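July, equipment planning, bench 2

Went through the two quotes for replacement finger sets. Dresta wants $565 a pair, hardened, pads included. Hamann is $491 but pads are separate at $62 a set, so $553 before shipping. Difference is too small to decide on price. Lead time from Hamann is 19 days. Dresta has not given one; asked again this morning.

Skelter budget line covers two pairs and nothing else. If we want the spare wrist camera it has to come out of the Nodbridge money, and that closes at the end of the month.

Peg work continues on the current fingers in the meantime. Star peg over the star hole is the pose I use for checking pad grip, as any twist in the peg shows up against the points.

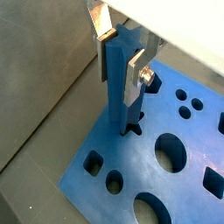

Pad sets are the part we should stock. Proposal: one Dresta pair now, second pair held until the lead time is in writing. Four pad sets if Hamann will sell them without fingers.

To do: ask Hamann about pads only. Check bolt size on both drawings.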